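ビンピッキング（職場での導入と働き方の変化）

出典:ウルトウッド（Ultwood）作業百科 自動化の項

ビンピッキングとは、箱(ビン)の中に向きも種類もばらばらに入った品物を、ロボットアームでひとつずつ取り出す作業のこと。日本語では「ばら積み取り出し」とも呼びます。この項目は、ウルトウッドの仕分け場で長く手作業をやってきて、いまはアームの隣で働いている私が書いています。百科といっても現場の人が持ち回りで書くものなので、口調がくだけているのはご勘弁を。数式が読みたい方は、制御の項のほうへどうぞ!

概要

工場のロボットと聞いて、多くの人が思い浮かべるのは溶接や塗装でしょう。あれは品物がいつも同じ場所に来るので、決まった動きを繰り返せばいい。ところが箱の中身となると、コップは寝ているし、ボトルは斜めだし、ブロックは隅に挟まっている。人間なら見もせずに手を突っ込んで取れるのに、機械には「どこに何があるか」「どこをつかむか」「そこまで腕をぶつけずに行けるか」を毎回考えさせないといけません。私も最初は、こんなの子どもでもできるのに、と思っていました。隣で半年も見ていると考えが変わります。子どもの手、すごいんですよ。

ポデムサイド（Podemside）の仕分け場では、返却品や混載品の箱を扱う工程にこの方式が入っています。対象は生活雑貨から玩具までいろいろで、登録されている品目は309。現場ではこの工程を、最初の試験導入のときの呼び名のまま「ドゥリク（Durik）」と呼んでいます。由来は誰に聞いても違う答えが返ってくるので、ここには書きません。

用語

グリッパ:アームの先についている、つかむ部分。現場では「指」。指が曲がった、指を替える、という言い方をします。慣れない人が聞くとぎょっとするらしいです。

つかみ損ね:空振り、落下、二個取りをまとめてこう呼びます。記録票には区別して書きますが、口ではだいたい「スカった」で済みます。

さらい:箱の隅に残ったものを人が手で取り出すこと。昔は「残り番」と言っていました。

ティーチング:アームに位置や動きを教える作業。操作盤を持って少しずつ動かしていくもので、はじめは肩がこります。

手作業の時代

導入前、この工程は3人で回していました。箱を台に上げ、中身を取り、品目ごとのトレーに分け、空箱を下ろす。単純そうでしょう?でも金物とガラスが混ざった箱は気を使うし、深い箱の底に一日じゅう手を伸ばしていると、腰より先に肩の後ろが張ってきます。私は右肩でした。湿布の銘柄にやたら詳しくなったのもこのころです。

いっぽうで、いいこともありました。手を動かしながらしゃべれるんです。家の晩ごはんの話、子どもの進路の話、どこの店の豆腐がうまいかという話。新しく入った人も、箱をひとつ一緒に片づければだいたい打ち解けました。作業手順書には一行も載っていませんが、あれも工程の一部だったと私は思っています。

導入の経過

試験が始まったのは4月。最初の数週間は、正直に書くと仕事が増えました。アームが止まるたびに呼ばれて、箱をのぞき、ひっかかった品をどけ、復帰のボタンを押す。自分の担当分もあるのに、です。62品目だけで始めたのに、丸いものが苦手、光るものが苦手、透けるものはもっと苦手と、好き嫌いの多いこと。

とくに手こずったのが、金属の筒ものと透明なボトルでした。表面がぎらぎら反射すると形を読み違えやすく、透明だと後ろの景色を拾ってしまう。このあたりは認識の項にくわしい説明があります。現場の知恵としては、照明の角度をすこし変える、箱の内側をつやのない色にする、といった地味な手当てが案外きいています。

設置を請け負ったバロック（Baloch）の技術担当とは、ずいぶん言い合いもしました。向こうは「この品は除外しましょう」、こちらは「いちばん多い品を除外してどうするの」。いま思えば、あのやりとりで品目表がまともになったんです。現場の人間を打ち合わせに入れるかどうかで、あとの苦労がまるで違う。これから導入する職場の方には、ここだけは強くお伝えしたい。

仕事の変化

手で取り出す時間はぐっと減りました。かわりに増えたのは、見ること、判断すること、書くことです。箱を置く位置の確認、指の点検、スカったときの原因の書き出し。はじめのうち、この「書く」がみんな嫌いでした。手は速いのに文章となると固まる人が多くて、記録票の原因欄に「なんとなく」と書いてあったこともあります(私です)。そのあと選択式の欄を増やしてもらって、だいぶ楽になりました。

担当は2人になりました。残りのひとりは検品に移っています。減らされたと感じた人もいたし、腰が悪かったので助かったという人もいた。どちらも本当の気持ちで、片方だけ取り上げて「自動化は良かった」とか「悪かった」とか書くのは、どうも座りが悪いです。給料の等級は、ティーチングの講習を終えると一段上がる決まりになりました。これは交渉して勝ち取ったものなので、あえて載せておきます。

気になるのは、おしゃべりが減ったことです。アームの音がうるさいわけじゃないんです。ただ、目を画面と箱に配っていると口が止まる。いまは休憩を同じ時間にそろえてもらって、そこで豆腐の話をしています。

作業のようす

箱は木の天板の上に据え、アームは横から差し込みます。人がふだん意識しない手首の太さというものが、機械だとそのまま問題になります。指先が届いても、腕やケーブルが箱の壁に当たれば取れません。だから壁ぎわと四隅がいつも最後まで残りがちです。 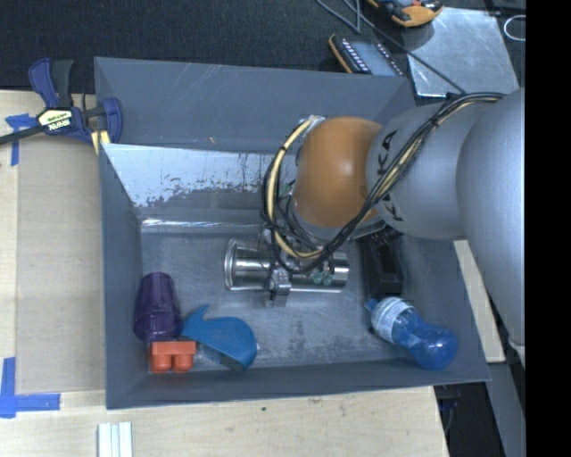

箱の中へ伸びるKUKAのアーム。真下に横倒しのステンレスの筒、右手前に青く透けたボトル、左手前の隅にコップとブロック。

こういう混ざりものの箱を前にすると、ベテランほど「どれから行くかな」と予想を始めます。私は大きくて真ん中にあるものに賭ける派。隅にかたまった小物は、ひとつ動かすと隣も動くので、あとの順番が読みにくいんですよね。手作業のころはそんなこと考えもせず、二つまとめてつかんでいました。

箱の位置決めも大事です。少しずれたまま始めると、壁ぎわの品で困ることになります。目印を決めて合わせる、動かしたら必ず確かめる。新人さんにはまずこれを覚えてもらいます。それから、アームの動く範囲に手を入れるのは、止めて、止まったことを確認してから。さらいのときも同じです。慣れたころがいちばん危ないので、私は今でも声に出して確認しています。

残っている課題

柔らかい袋もの、重なった薄い板、ひもの付いた品は、まだ人の手に回ってきます。登録品目を増やすたびに指の形をどうするかという話になり、万能の指はまだ見たことがありません。交換の手間をとるか、つかめない品をあきらめるか、毎回もめます。

もうひとつは技能の引き継ぎです。手で箱をさばいた経験のない人が入ってくると、アームが変な取り方をしても変だと気づきにくい。ポデムサイドでは、新しい人にも最初の数日は手作業で箱を空けてもらっています。遠回りだという声もありますが、私は続けてほしいほうです。

関連項目

グリッパ／ティーチング／透明物の認識／さらい作業の安全／休憩時間のそろえ方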